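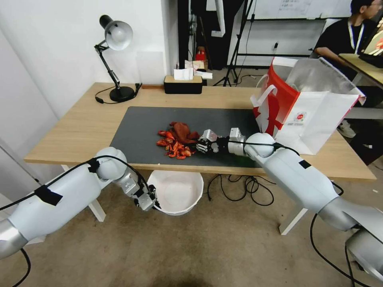 Week 9 – Working rules for tabletop cleanup with a two-armed robot

Bring these notes to the bench session on Saturday. Tuva Myklebust will run the first hour and I'll take the second. I love this unit! Cleanup looks like the dullest job you could hand to a robot, and then you watch a gripper meet a heap of small scraps and every assumption you made about "an object" falls apart.

## Before the arms are powered

- Walk the reach of both arms, including the space below the front edge of the desk. People check the tabletop and forget that a lowered gripper can meet a bucket rim.
- Look at the cables. Anything running along the outside of an arm needs slack at the wrist and at the shoulder, through the whole motion.
- Say out loud who has the stop button. One person, by name.
- Tell anyone working at a neighboring desk that you're about to start. Headphones off for the first run, please.

## Loose material

The Clunstead lab guide, which we follow in this course, treats shredded or flaky material as its own class. I think that's exactly right. A block has a pose you can estimate. A pile has an outline, and the outline changes every time you touch it.

1. Work on a mat in a color that contrasts with the scraps. Red and orange bits on dark charcoal are a joy to segment.
2. Come in from the side of the pile, low and slow. Salvador Rocha's group caps the approach at 50 mm/s near the surface, and so do we.
3. Log cloth and scraps as separate items, even when the cloth is lying on the pile.
4. After 2 failed grasps in the same spot, stop and replan – don't let the policy keep pecking.

## What stays on the desk

Lamp, tissue box, shopping bag: these are allowed, and I want them there. A bare desk teaches you very little about a real one. Each item does have to be on the run sheet with its rough location, and clear plastic gets an extra note, as depth sensors handle it badly.

## Reading

Rezaei, chapter on contact limits, through page 31. The Hultine checklist is short and wonderful, so read it twice. Zurkier is optional but has the best discussion of shared workspaces I know.

Run sheets go in the tray by the door before you leave.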